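Home Projects Jobs Contact

We use cookies to make this site work. Accept / Manage settings

Wanted: equipment planner, kitchen robotics (part time, could become full time)

4 min read

Posted December 28, 2024

Short version. We have arms, we have grippers, we have a budget for next year and no one with time to spend it properly. Need a person who can plan and buy. Start as soon as you can.

Who we are: Lilby, a small shop doing household manipulation work. Pots, lids, dishes, towels, drawers. Two programs running right now. Budia is the data side, people driving arms through kitchen jobs all day. Resero is the hardware side, meaning what the arms are made of and what happens when a finger pad gives out on a Thursday afternoon and the next one is three weeks away. You would sit between the two and report to Jozef Verbeke, who has been doing this job on top of his own and wants it gone.

What you'd do

Build the equipment plan for the coming year. Arms, grippers, wrist cameras, mounts, cabling, spares, tables. We have a list, it is not a good list. It has 121 lines, and a good part of them are duplicates under different names. First job is to clean it up.

Get quotes. Compare them properly, with shipping and duty and lead time in, not just the sticker price. We got burned on a freight bill this fall and would like not to do that again.

Work out when to buy and when to rent. Four stations today. Everybody wants more. You tell us if the money is better spent on new stations or on keeping the ones we have running.

Run the spares shelf. What's on it, what's low, who took the last one. At the moment this is a sheet of paper taped to a cabinet door and the pen is missing.

Buy the household stuff too. This is a real part of the job and people laugh at it in interviews. Our open order with Van Beek for kitchen goods came to $2,182 last time and half of it was the wrong size. Somebody has to own that.

Get out on the floor at least one afternoon a week. You can't plan for a gripper you have never watched work.
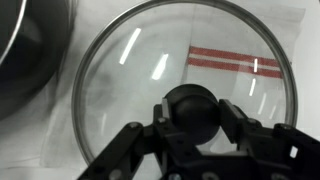
Lids are the current headache and a fair example of how the buying decisions come up. We need a range of knobs and handles, some easy, some not, and we need enough finger pads to get through them. A round black knob on a glass lid, with a flat pad on each side of it, makes you ask what pad shape and material to stock, how many sets per station, and whether a curved one earns its price. Clear glass is its own budget line as well, what with the white glare streaks and the towel stripes coming through from underneath, so do we pay for better lights, better cameras, or leave it alone? We want someone who'll put numbers next to those three and argue for one.

What we're looking for

- You've bought equipment for a lab, a workshop, a restaurant, a small factory. Any of those is fine.
- Good with spreadsheets. Really good. Ours are a mess
- You can read a data sheet and ask the vendor the annoying question.
- Comfortable saying no to engineers. They will ask again the next day.
- Robot experience is nice, not required. We'll teach you the arms, takes a week or so.
- You write things down where other people can find them.

What we're not looking for: a sales background only, or someone who wants to be fully remote. The shelf is here, the boxes arrive here.

Hours and pay

Three days a week to begin, days are flexible except delivery day. Hourly, paid every two weeks. Rate depends on experience, tell us what you need and we'll tell you quickly if its possible. If the budget goes through we'd like to make it full time.

How to apply

Send a resume and one page (one!) on a piece of equipment you bought or planned for. What it was, what it cost in the end versus what you thought, what you'd do differently. Bad purchases welcome, we have plenty of our own. Use the contact form and put "equipment planner" in the subject so it doesnt land with the vendor mail.

We read as they come in and will fill the spot when we find the person. Interview is a phone call, then a half day on site, paid. You'll get a copy of the list and a red pen.

Questions go to Jozef, same form. He's slow on Mondays.

Get our newsletter. Enter your email Subscribe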